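4 min read
2025-04-21 | By the author of The Candlow Ledger

Search this site... Go

The Candlow Ledger - signed hardcover

So this is the page for the new one! It's a historical mystery set in Cheetham, a mill town I made up (and then moved into, more or less, for the best part of three winters). It opens in December with a clerk finding the wrong name in a wages book, and it doesn't let him sleep much after that. The hardcover runs to 564 pages, because I'm hopeless at cutting, and it's published by Vomance, who have been very patient with me. 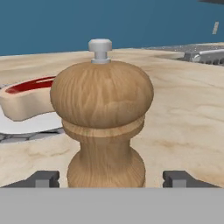
The signed edition is the one I'd get if you like a book to feel like something. It has sewn pages, a ribbon, and a fold-out map of the town that I drew badly and a real artist drew again. I wanted the cloth to be a warm color and went back and forth over samples for ages - in the end we landed close to the honey tone of that pepper mill, with a darker brown thread for the title, a bit like the streaks in the grain. The jacket is plain cream. You can take it off and lose it, I always do.

There are 3055 copies of this printing, all numbered by hand on the title page. The price is $45, and that covers the map and a short booklet of scenes I took out. Some of those scenes hurt to lose, especially the one at the canal with the two sisters.
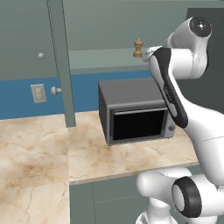
Do I need to read Pelell first?
You can start with this one. Pelell takes place 20 years earlier, and a couple of its people turn up here as grumpy old men, but everything you need is in the first few chapters.

I get asked how dark it gets. There's a death early on and a nasty stretch in the middle with a flooded cellar, but I don't enjoy writing gore and I skip it where I can. It's more creeping dread, plus a lot of arguing about money.
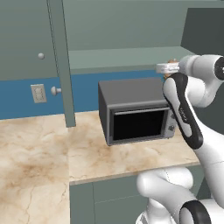 The arguing is my favorite part, if I'm allowed one. The first draft was 1058 pages of typing and I think half of that was people shouting across a counting house! What's left is the good shouting. Signed copies go out in a stiff card box, and if you'd like a name written in yours, put it in the notes when you order (spell it exactly how you want it, please).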